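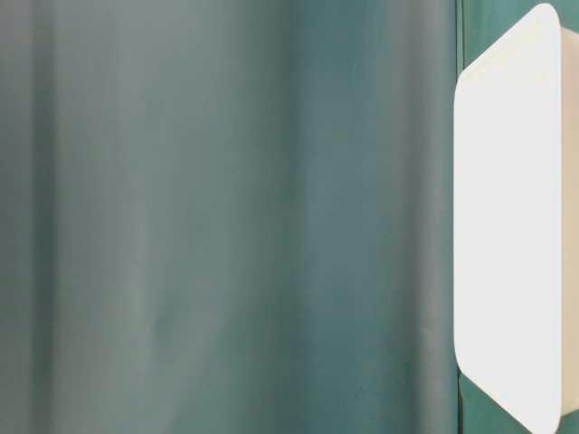

My sister says I should stop hemming curtains before I've hung them, and she has a point. Cloth drops. The pair I made for the front bedroom came out even on the table in February and were dragging on the floor a month later, one panel more than the other.

So for the living room I did it her way. I bought the fabric at Azar, the remnant place behind the bus station, for 100 dollars including lining. They had two bolts of the same color from different dye lots, and I took everything off one. I sewed the side seams and the heading on Saturday, clipped the panels up with the bottoms raw, and left them alone for 2 weeks.

The left one dropped more again. I pinned both where they hung, on a kitchen chair, checking against a stick cut to length. Then I took them down and did the hems by hand, blind stitch, a double fold. It took four evenings.

The quote from Kumham for the same window was 368, made to measure, without the rod. I don't think it was unfair. They have nice work in the shop and I would have had them sooner.

I still need weights for the corners. Zerkix sells a flat kind that goes inside the fold, but they only come in big packs. The bedroom pair has to be unpicked and done over too. I'll probably get to it after the porch is painted.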